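PRESS RELEASE

Petus opens its home storage showroom in Cliswood and presents the Donati range

Cliswood, Mar 10, 2022. Petus, the family company for home storage and small furniture, announces the opening of its first showroom in Cliswood. Until now the products of Petus were sold only through the catalogue and by partner shops. With the new address, customers can touch the products, compare the sizes and take them home on the same day.

The showroom has a surface of 200 square metres on one floor and is placed in the former post office, near the covered market. The old counter was kept and restored, and it is used now as the desk for advice and payment. The entrance has no step, so it is comfortable also for visitors with a pushchair or a wheelchair.

For the opening Petus presents the Donati range, which was prepared during two years together with the design studio Breltia. The range has 29 articles for the kitchen, the desk, the bathroom and the hall. All of them follow the same base measure, and for this reason a small tray from the kitchen series fits also beside a box from the desk series. A customer who moves to another flat can use the same pieces again in different drawers.

"Many of our customers wrote to us that they buy a divider, come home and see that it is one centimetre too wide," says the management of Petus. "We wished to give a simple answer to this. You measure the drawer one time, you look in our table, and you know which pieces you need."

The measuring table is printed on paper and can be taken free of charge in the showroom. It is also sent by post on request. Visitors who bring the inside measures of their drawers (width, depth and height) can receive a plan from the staff. This service takes 30 minutes and there is no obligation to buy. For a full kitchen or an office, it is better to make an appointment.

Breltia was responsible for the forms and for the colours. The studio has chosen rounded inside corners, because crumbs and dust are easier to wipe away from them. The articles are sold one by one, and spare parts such as lids and feet will stay available for the full range.

In the first weeks the showroom will also take back old plastic organisers of any producer. They must be clean and without metal parts. Petus gives them to a recycling company of the region, and the customer receives a small reduction on the next purchase.

The Donati range is available in Cliswood from today. The partner shops, which are 108 at the moment, will receive it in May. The prices are the same in the showroom and in the shops. The new catalogue can be ordered at the desk or by telephone.

Journalists who wish to visit the showroom outside the opening hours are kindly asked to write to the press office of Petus some days before. Samples for product tests can be lent for a limited time.

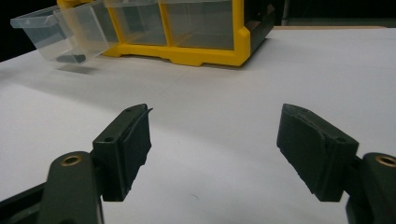

Requests for samples should include the postal address of the editorial office and the wished date of return. The press office answers in English, and the texts of this release may be used free of charge with mention of the source.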